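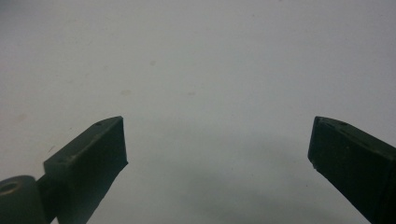

Huamán

Pondon Releases Wundbridge 2, Software That Checks Whether a Gripper Is Holding Anything Before It Celebrates

BULTOSHOLM – Pondon today announced the general release of Wundbridge 2, the second major version of its grasp-monitoring software for two-finger grippers. The new version watches the space between the jaws, compares it with what the motion planner believes is going on, and speaks up when the two disagree.

Anyone who has run a picking cell will know the problem. The planner sends a close command, the motor reports that it has closed, and the arm sets off across the cell with great confidence and no part. The log records a success. The bin at the other end records nothing, being a bin.

Wundbridge 2 takes the view from a camera mounted at the hand and sorts each moment into one of five states: open and empty, closing, holding, slipping, and closed on nothing. The last of these was missing from the first version, which filed such cases under "holding" and was, in fairness, extremely cheerful about it.

Much of the work in this release went into empty jaws over plain surfaces. A pale, matte surface with dark fingers above it sounds like the easiest view a perception system could ask for. It gave the Pondon team in Bultosholm most of a winter. Soft shadows between the fingers were read as thin gray parts. Faint tan stains were read as washers. One test build made repeated and quite tender attempts to pick up a smudge.

The new shadow model deals with this by using the known shape of the fingers and the distance to the surface to predict where a shadow should fall, then ignoring whatever matches. Marks that stay put on the surface while the hand moves are entered in a background map and left alone. In Pondon's own bench trials, false "holding" reports over bare surfaces fell by roughly 80 percent compared with the first version. Work on the remainder continues.

Wear on the fingers gets similar treatment. Coatings rub, edges nick, and a light streak along a dark pad can look a lot like a wire. A short setup routine now records the fingers as they are, scuffs included, and can be run again whenever they pick up new ones. The routine takes 7 minutes – most of them spent opening and closing the jaws while the operator looks on and wonders whether to get coffee.

Also new in this release:

A replay tool that lines up camera views, motor readings and planner commands on one timeline, so that arguments about whose fault it was can be settled before lunch.

A "hold that thought" setting, which pauses the planner when the jaw state is uncertain and asks for a second look from a slightly different angle.

Plain-language error messages. "State mismatch 0x4F" is now "The planner thinks you have a part. You do not."

Wundbridge 2 is available for download in June. Sites running the first version can upgrade at no charge and keep their existing settings, apart from the confidence threshold, which has been reset to something more modest.

About Pondon

Pondon writes perception and planning software for robot hands from its office in Bultosholm. Wundbridge is its main product. Press requests can be sent through the contact form on the company's website, which is checked every morning at 9.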